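Skorkasbridge Community Orchard: second progress report to the Praltenness Fund

Print this page | E-mail this page
Reading time: 2 minutes

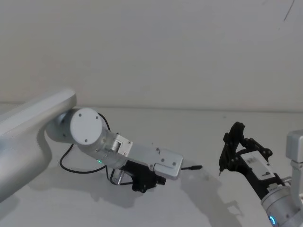 Dale Dhillon wrote back after our first report to ask whether the old trees were really worth keeping, when 400 dollars would buy a good many young ones from a nursery. It's a fair question, and I hope what follows goes some way to answering it.

First, thank you again for your patience over the winter. We had planned to finish the pruning before the ground got soggy, and we didn't. The lower rows sat in water for weeks, and we couldn't get a ladder to stand safely down there, so Ezequiel Manríquez moved everybody up the slope and began on the pears instead. The apples were left until late August, and by then the buds were starting to swell on the earlier kinds. We took off less wood than we would have liked. Ezequiel is quite relaxed about it and says an old tree prefers to be brought back over several winters anyway.

The 80 grafts are done. Most are from the big cooking apple by the Ocampo Street gate, which none of us has been able to name, though people in their seventies remember their mothers making jelly from it. Dulce Solís took cuttings to the fruit show at Verkel and came home with three different opinions and a very nice jar of quince paste. For now it's down in our records as the Gate Apple, and I rather suspect it will stay that way.

Spending has kept close to the plan. We put $500 into the new water line, and it now reaches the top fence, with 2 taps along the way. The mulch cost a little less than we allowed for, and I'd like your permission to put the difference toward bird netting. The parrots were dreadful last season - whole branches stripped in a morning - and the old nets have been mended so often that there's more twine than net in places.

Our Wednesday evening sessions have settled into a good rhythm. Italo De Luca has been teaching grafting at a pace that suits beginners, and several neighbours who came along just to be polite are now asking for rootstock to take home.

The path is still behind. The gravel we were promised turned out too coarse for prams and walkers, so it went back, and we're waiting on a finer grade. I'll write again when it has been laid. And Dale, do come and taste the Gate Apple when it's ready - it needs plenty of sugar, but the colour of the jelly is lovely.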